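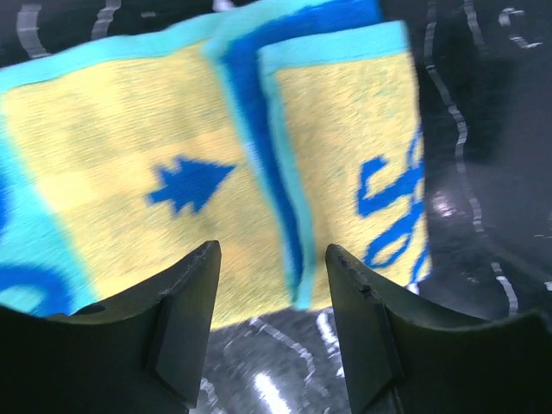
Page last changed: Mar 31, 2025

List: Housekeeping and Linen Services, Member Properties
Subject: Re: Towel replacement schedule and the change of laundry contractor

To all member properties:

The Purchasing Office has received several replies to the notice on towel replacement that was sent to this list in November. The most detailed of them is quoted below, with our response following each part. Properties that raised the same points should treat this message as their answer.

> Our property has 34 guest rooms and a pool deck. The notice
> asks us to retire bath towels by age. We have always retired
> them by condition, and we would like to know whether we may
> continue to do so.

Yes. The age limit in the notice applies to pool towels only. Bath towels, hand towels and washcloths may stay in service until they show thinning, pulled loops, frayed hems or stains that remain after a second wash. The wording of the notice was unclear on this point and has been corrected in the posted version.

> We also have a question about colored stock. The pool towels
> from Grosard have held their color well, but the ones from
> Dullarix have faded unevenly since the contractor changed. Are
> these to be sent back, or written off at the property?

Please do not send towels back to either supplier directly. Set the faded pieces aside, dry and folded, and report the number to this office on the linen return form. Towels that are faded but sound may be moved to staff use or to cleaning stock. They should not be returned to guest rooms, even when a room is short.

We have asked the contractor, Garrido, to wash colored terry separately from white goods and to stop using chlorine bleach on it. Garrido has confirmed the change in writing. Properties that wash on site should follow the same practice and should leave fabric softener out of all towel loads.

> Finally, the notice gives a stock level of three sets per bed.
> We do not have shelf space for this on the second floor.

The figure of three sets is a total for the property and includes the set in the room, the set at the laundry and the set on the shelf. It does not require three sets in floor closets. A property with limited space may hold its shelf stock in one central room, provided that the room is locked and the count sheet is kept there.

Two further items for all properties:

The Flillorska warehouse will be closed for its stock count during the coming quarter. Closing dates will be sent to this list once they are settled. Orders for bath mats and robes should be placed ahead of need, as these are held only at that location.

Linen return forms have been received from 86 properties. Those that have not yet filed should do so before placing their next order. Orders from properties without a form on file will be held until one is received.

Questions of general interest may be sent to the list. Matters concerning a single property's account should be sent to the Purchasing Office and should include the property number in the subject line.

Purchasing Office
Linen and Room Supplies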